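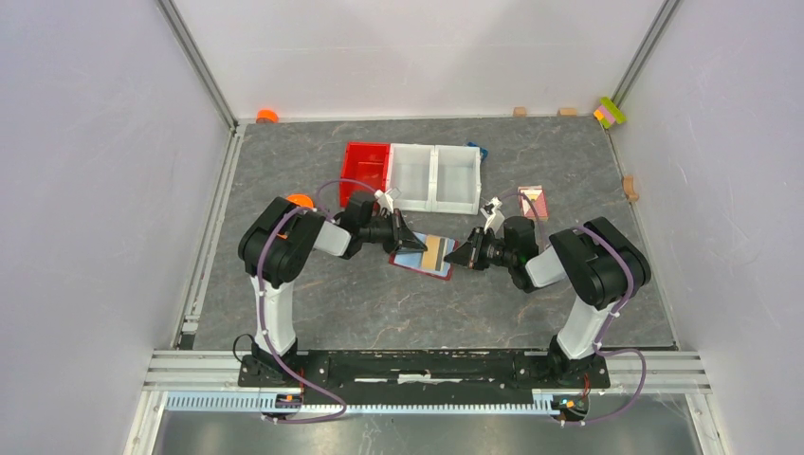 The two-arm cell at Prelusden, both grippers at the work item.

Book handling: status of the demonstration set

Collection for the book handling tasks closed on November 3, 2018, with 2848 episodes recorded. Of these, over 2000 passed review and are in the training split. The rest are kept on the archive volume with their rejection codes and can be requested from Darius Matei. They should not be mixed back into the training data without re-review, as some of them carry the old gripper calibration.

The set covers opening, closing, turning a page, and squaring a book to the table edge. Each task was recorded with both arms under operator control. The operator drives a pair of leader arms and the cell arms follow; joint positions, gripper commands and camera images are logged together by Eda. An episode starts when the operator presses the left pedal and ends when the right pedal is pressed. Episodes with no end mark are dropped at import.

Labeling changed partway through. The first batches had one label per episode, which was enough for the single-arm tasks last winter but not here. With two arms, the useful question is what each arm is doing at a given moment: holding, approaching, moving under load, or waiting. Eda now stores a separate track for each arm. Thaddeus Thibodeaux relabeled the early batches by hand, and the old single labels were moved to the notes field. Anyone reading the files with a script written before the change will get an empty label column and no error message. A fix for the loader has been posted.

The waiting label needs some care. Operators tend to rest one arm against the book while concentrating on the other. In the joint data this looks the same as holding, and a policy trained on it will press on the cover for no purpose. Reviewers were asked to mark an arm as holding only where letting go would have changed the result. Agreement between reviewers was poor on the first pass and acceptable on the second, after the rule was rewritten with sample clips attached.

Oyelaran, the policy currently being trained, takes images from the fixed camera and from both wrists. It predicts a short block of joint targets, executes part of it, then predicts again. In the February trials on single-arm picking this was adequate at a block length of 10. For page turning it is too short. The arms lose track of which one is supposed to be holding, and both let go of the page. Longer blocks help with that and make the response to a slipping book slower. No setting has been found that does well on both, and the two lengths will be run side by side for now.

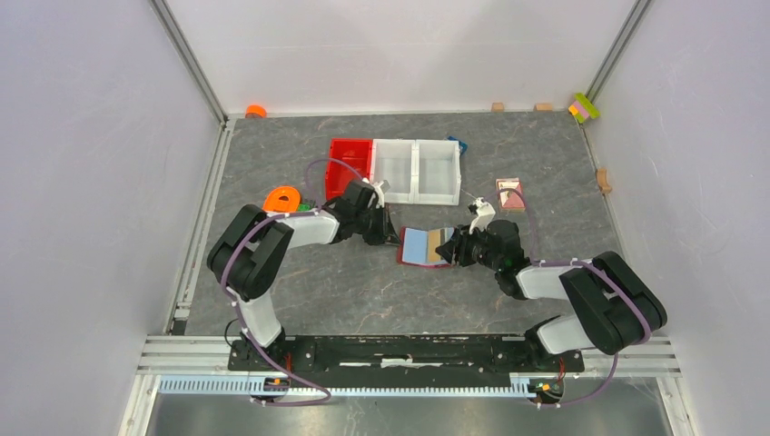 Occlusion is the main weakness in the fixed view. A gripper approaching from the side has to cover part of what it is about to touch, and the model then has to rely on the wrist images for the last stretch of motion. With the book lying open between the arms, the right gripper hides part of the right-hand side, including some of the area an operator would want to see before committing to a grasp. The left wrist does the same to the front of the red bin. For the book tasks the bin does not matter. For the sorting tasks it will, and the fixed camera will have to go higher or be joined by a second one before those are recorded. Moving it now would make the existing episodes inconsistent with new ones, so it stays where it is until the book set is frozen.

Clutter is left in the cell on purpose. The wooden blocks along the back wall and the green toy piece in the corner have no part in any book task. They are there so that the model does not learn that anything with a strong color is the target. Operators were asked to shift a few of the surrounding items between sessions and to leave the bins alone. The session log shows that this was done unevenly. Several long sessions have the same layout from start to finish, and these will be given a lower sampling weight in training.

Failed attempts were handled as follows. If the operator lost the grasp and recovered, the episode was kept and the recovery section was tagged. If the operator stopped and reset the book by hand, the episode was rejected with code R2. Recoveries have turned out to be the most useful part of the set so far. A policy trained with them removed will repeat a missed grasp at the same spot; with them included it usually backs off and tries a different height. The comparison was made on 100 rollouts per policy, all with the same book and start pose, and should be read with that in mind.

Speed also varies a good deal by operator. Fast demonstrations are not better demonstrations for this purpose. Page edges are thin, and a fast approach leaves very few images in which the fingertip and the edge are both visible and separate. Operators who worked slowly near the contact point and at normal speed elsewhere gave the cleanest data. The written instructions for the next round ask for this. They also ask that operators avoid pausing in midair to think, as the model will copy the pause.

Fillach will receive the training split first, in the same format as the previous delivery, with one added file describing the per-arm tracks. Their cell has a different table surface and other wall colors. Darius Matei will run the first transfer test there with the weights trained here, before any local data is added. The result will be reported whether or not it is good enough to use.

Open items:

Loader fix: posted, needs a second reader before it is merged.

Gripper calibration: to be checked at the start of each session and written to the session log, including when no change was made.

Start poses: the current set favors books placed nearly square to the front of the table. More rotated placements are needed, in particular with the spine turned toward the left arm.

Closing task: underrepresented compared with opening. Operators often closed the book as part of the reset, outside the recorded interval. Please press the pedal before closing it.

Cables: if a cable loop catches or pulls tight during an episode, reject the episode with code R5 even if the task was completed. The arm torque readings are not reliable in that condition.

Operator slots for the next round are on the shared sheet. Anyone who has not used the leader arms since February should book a practice session with Thaddeus Thibodeaux first. Practice episodes go in the scratch folder and are deleted at the end of the round.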